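The Arm Gets the Toys Nobody Wants to Pack

14 comments | 52 shares

The returns hall at Pukberg is the part of the warehouse that customers never think about, which suits the people who work in it. Boxes come in crushed, taped, retaped, and in one case gift-wrapped. What comes out is supposed to be either sellable, repairable, or sad. The woman who runs the late shift has been doing this for 19 years, long enough to have trained two of the people who are now her bosses, and she agreed to talk on the condition that I not use her name and not touch anything.

"You can write that I'm the shift lead," she says. "You can write that I'm difficult. They know."

We meet at a quarter to two in the afternoon, before the late shift starts, in a break room where somebody has labeled the good mugs. Pukberg handles returned toys and small household goods for a handful of online stores. For most of its life it did this with hands. Since January it has done some of it with arms, installed by an outside company called Trarkard, and I had come to ask what that does to a place.

"First thing it does is it gives you meetings," she says. "We had never had a meeting about picking up a ball. You picked up the ball. Then suddenly there's a slide about the ball."

The slide, she concedes, was fairly good. Picking up a ball is easy for a person and irritating for a machine, and so is nearly everything else that arrives in a toy return. Plush squashes. Small discs lie flat and refuse to be pinched. A hard cube is fine until it leans on something. The stations where the arms work were set up with a mix of such objects, and the arms practice on them between real batches, moving things in and out of open boxes for hours.

"They asked us what the worst stuff was," she says. "Nobody had asked us that before. Every hand in the room went up. I thought we'd be there till Christmas."

I ask what was on the list.

"Anything with fur. Anything with fur that's been hugged by a child with a cold. Those tiny pieces that come out of a kit and the kit is gone. Slime, but they said no to slime. I respected that."

The arms are slower than the people, and she is careful to be fair about it, in the way that people are careful when they have been told to be. A decent packer on her shift will clear a tote while an arm is making up its mind. On the other hand the arm doesn't go home at ten, and it doesn't have a shoulder.

The shoulder matters. She has a bad one, and so do several of the others. Toy returns are light, so for years the strain wasn't taken seriously. Light things moved all day turn out to be heavy by the end of it, and most of the complaints used to come from the sorting benches, where the same reach from table to box gets repeated until you do it in your sleep.

"My husband says I do. He says I reach over and put him in a tote."

Since the arms took over a share of the bench work, she has had fewer people asking to swap off it. She won't go so far as to call this a success. She says it is "a thing that happened," and she would like to see another winter before anybody prints it on a poster.

The poster is not a joke. There is a poster. It hangs by the time clock and says TOGETHER WE LIFT, over a drawing of a smiling arm. Somebody has added a small mustache to the arm in ballpoint.

Not everybody is as relaxed. When the plan was announced, people did the arithmetic that people do. The company promised in writing that no one would be let go in the first year, and so far it has kept to that. What it didn't promise was to replace those who left by themselves. The late shift had 52 people on it last summer. It has 43 now.

"So you tell me," she says. "No one was fired. Nine people aren't here. Both of those are true and I get asked about it at the grocery store."

Where did they go?

"Two retired. One went to Coltex because they pay better and the parking is covered. One had a baby. The rest, I don't know, they looked at the arms and they looked at the door. I can't say they were wrong. I said stay, but I say that to everyone. I said it to the guy who came to fix the vending machine."

The work that remains has changed shape. Four of her people are now what Trarkard calls cell attendants, a title she pronounces as though holding it by the tail. A cell attendant sets out the objects, looks after two or three arms, clears whatever has gone wrong, and writes down what it was. It pays slightly more than bench work. It is also lonelier. At the benches you stood across from somebody and talked for eight hours, mostly about their sister. In the cells you stand next to a machine, and the conversation is poor.

"One of mine talks to it anyway. She calls it 'sweetheart' when it's doing well and she uses its serial number when it isn't. Like a mother with your middle name."

I ask whether she ever took a turn as an attendant herself. She did, for three weeks, so that she could tell people what it was like without having to make it up. The hardest part was keeping her hands in her pockets. The arm would come down over a box, hesitate, and come down again a little to the left, and everything in her wanted to reach in and simply do it.

"You know when someone's parallel parking and you're on the sidewalk? It's that. All shift."

Then she got interested, which annoyed her. She began to notice that it did better with some layouts than others, and that she could more or less tell from the way the toys sat in the box whether it was going to have trouble. She told the Trarkard people. They wrote it down. A few weeks later they changed how the boxes were filled, and she spent an evening being unbearable at home.
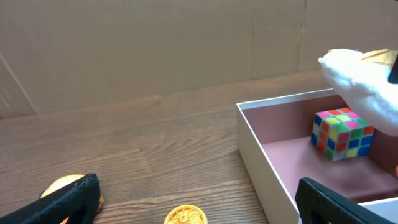
What the log is for

Every miss goes in the log. This was the part of the arrangement that caused the most grumbling, more than the title and more than the poster. The attendants type in what the object was and what went wrong, choosing from a menu that was plainly written by someone who had never met a stuffed animal. By the end of spring there were 1,412 entries.

"I read them," she says. "I might be the only one who reads them for pleasure."

Some are a single word. "Fluff" appears a great deal. One attendant writes full sentences with a beginning and a middle, and has been asked to stop. Another filed a whole week of entries under "Other," with the comment "see above," and there was nothing above.

The grumbling was about who the log was really watching. If an arm fails forty times on your shift and thirty on somebody else's, is that the arm or is it you? Management said it was only the arm. The shift lead asked for that in an email, received it, printed it, and taped it up next to the poster, where it remains and where it has been given no mustache.

"I'm not suspicious by nature," she says. She considers this. "I am, though. It's most of why I'm good at returns."

She has come to see the log as the one place where bench knowledge gets recorded at all. In the old days, what a packer knew about handling awkward stuff left the building with the packer. When her own trainer retired, there was cake, and then for about a month everyone was slower and couldn't say why. Now there is at least a file. It has spelling in it that would upset a teacher, but the trick with the flat little pieces is in there, and so is the one about nesting soft toys last so they don't flop over the hard ones.

Would she want to be paid extra for that? For the tricks?

"Would I want to. Yes. Write that one down."

She did raise it. The answer was that know-how was covered under general duties. She then asked for a list of general duties, and has been waiting on it since the spring.

There is a second site, Nanayakkara, two hours up the highway, that is due to get its arms next. Some of its people came down to look around. She gave them the tour that management had prepared, and then, in the parking lot, a shorter one. She told them to get the no-layoff promise in writing and to ask how long it ran. She told them to send somebody stubborn to be the first attendant. She told them to bring a cushion for the stool, as the stools were picked by the same person who wrote the menu.

They asked her whether they should be worried. She says she thought about it longer than they probably liked.

"I said it's like when a new person starts and they're slow and they drop things, and everyone's very nice about it. And you're standing there thinking, okay, but what happens when they get good? With a person, you know. They get good, and you get coffee with them. With this I don't know. I didn't want to stand in a parking lot and pretend I did."

At five minutes to two the late shift starts coming through the break room, and the labeled mugs go fast. A man in a green sweatshirt asks her which cell he's on. She tells him. He asks whether it is the one that's been bad with the furry ones, and she says that they are all bad with the furry ones, and to put it in the log.

I ask what she'll do when she retires, which she has penciled in for a couple of years from now. She says she will buy things online and send them back in excellent condition, in the original packaging, with the little bag of parts taped to the inside of the lid.

"They'll think it's a trap," she says, and goes to clock in.

Comments (14) | Share this story (52)

Contact the newsroom | Copyright, all rights reserved | Back to top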